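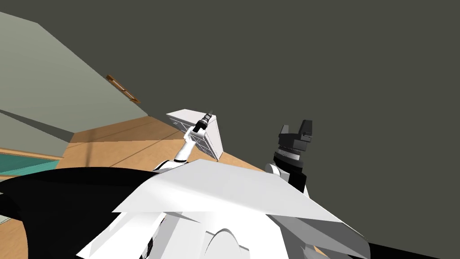
## Uker Grotport knee guards

The Grotport is the knee guard we sell to people who have already bought a cheaper pair and found them down by their ankles halfway through the first descent. It's a soft, pedal-friendly guard for trail and enduro riding, with enough padding for an honest crash and enough sense to stay put while you have it.

The pad is a flexible foam that stiffens on impact. Out of the packet it feels like a slice of cold cheese. Give it five minutes on a warm knee and it softens up nicely, which is more than can be said for most knees.

**What you get**

- One pair, left and right, marked inside the cuff
- Silicone grippers top and bottom
- Open mesh behind the knee
- 2 straps per guard, both above the calf
- Removable pads, so the sleeve can go in the wash

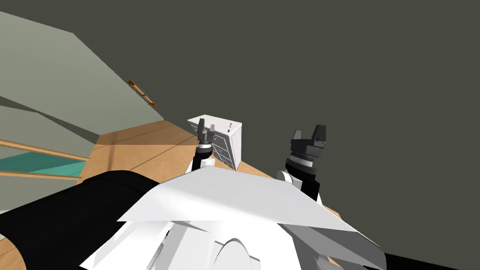 The sleeve is long, and meant to be. It should reach well up the thigh and tuck under your shorts, leaving no strip of bare leg for the brambles at Mukunthorpe to find. If you like the short sort, have a look at the Uker Zavala – same pad, less sleeve, slightly worse tan line.

Sizing is on the snug side. Measure your thigh 7 cm above the kneecap, standing up, with the tape flat and your stomach in whatever position you like. If you fall between two sizes, take the larger for long days and the smaller for uplift days.

Wash at 29 degrees if your machine is that fussy, otherwise on cold. Take the pads out first. Don't tumble dry them and don't leave them on a radiator, however wet it was.

**Price:** £80 the pair
**Sizes:** S to XL
**Colour:** black, or black with a grey logo for the more daring 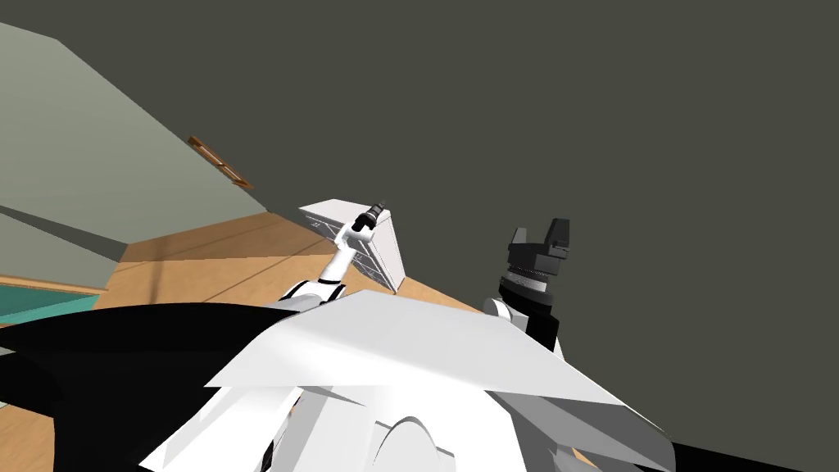
**Can I put them on without taking my shoes off?**

They're a pull-on sleeve, so shoes have to come off first. The straps only adjust the fit. Most of us put them on in the car park and pedal up in them.

Unworn pairs can come back for exchange with the tags still on. XL is out of stock in the grey logo until June.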